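The planner and the toilet tank

Last updated: February 27, 2019

So I've been living in the simulated bathroom for 2 weeks now, and I finally have something to write down before I forget how I got it running.

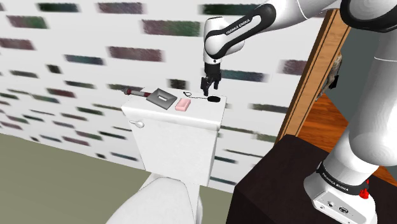 What was eating my grasps

My pick planner (it's called Gedura, don't ask) kept rejecting almost every pose on the tank lid. The soap bar was fine. The soap dish came back with "no valid approach" over and over, and I spent a whole evening blaming the inverse kinematics. Mitali Weerakoon looked at my config and asked why the collision padding was the same for the wall as for the small stuff on the lid. Um. Good question! I'd padded everything equally, so the dish and the soap had basically swallowed each other as far as the checker cared.

Now padding is set per object, and the tiled wall keeps the fat margin. I logged 2,050 sampled grasps on the old settings and only 367 survived the checker — I'll rerun the same seeds this week and post the new number.

Still on my list

The thin black cord. I'm treating it as a string of 8 little capsules, and the planner hates it. Uldis Venckus thinks I should drop it from the collision world and let the fingers brush it, which makes me nervous but would be a one-line change.

Also the flush lever needs its own shape instead of being lumped in with the tank. That one's for March.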